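Sesoton two-arm kit, first three months

20 January 2020

I said I would write something once the Sesoton had been running long enough to have an opinion on it. The kit comes from Stinport and I bought the two-arm version, which ships as two boxes and a rail. The second box came 15 days after the first, so the build started late.

Putting it together took most of a weekend. The printed guide is fine up to the wrist motors and then gets vague about which cable goes to which port. I had to take the left arm apart again to fix that. The plates that hold the arms to the rail are solid and I have no complaints there.

The software is called Dukby. It installs without trouble and the teaching mode is easy to learn – you move the arms through a job and it stores the motion. It keeps up to 60 motions per project. The menus are slow and the save button is in a different place on every screen.

Most of my testing has been with bags and baskets, because that is what I wanted the thing for. Hard objects are easy. A thin plastic bag folds differently each time, and a stored motion only gets you so far with it. The small wrist cameras make a big difference here, and I would not buy the version without them.

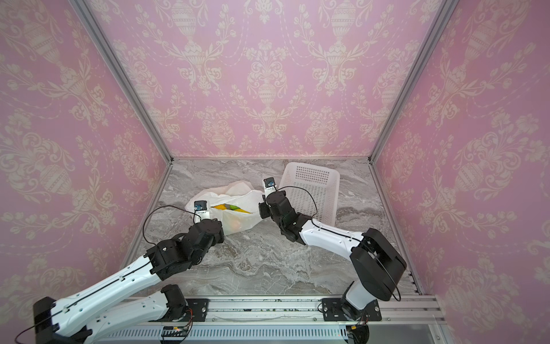 Support is by email only. I wrote twice about a noise in the right shoulder and got a useful answer the second time. The fix was to loosen four screws and tighten them again in a different order. It has been quiet for 58 hours of running since then.

The warranty is 90 days, which is short for something with this many motors. I am keeping the kit anyway. Stinport says a new gripper called the Wei is due in April, with softer fingers, and I have put my name down for a pair.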